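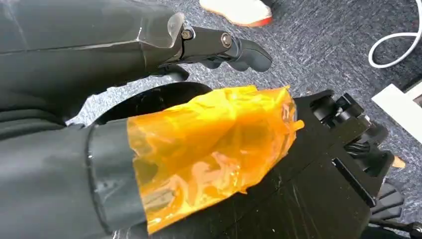

Page 6 of 80

Search the gallery Enter a word Go

Floors and Corners: the Garnau rooms

Welcome back! Carpet gets walked over all day and hardly anyone stops to admire it, so this month's gallery gives it a whole page to itself. I have a real soft spot for a speckled blue-grey - it looks good in morning light, it hides the biscuit crumbs, and it goes with almost any colour you put near it.

Blue-grey speckle, with a wide wrap of orange tape. I love these two colours together! The tape is all wrinkles and shiny highlights, with a lovely ragged torn edge, and the carpet behind it stays cool and quiet.

We chose the carpet from the Drostus sample book, number 274, after going through 70 others (some of the greens were very tempting). It went down in September and I'm still pleased with it every time I open the door. The Kovačević room next door is getting the same one, and I can't wait to see it running right through - do send in your own floors if you have a favourite.

Recent galleries
Window seats at Vornumum
Doormats, old and new
The Kovačević room before the carpet
Stair rods and runners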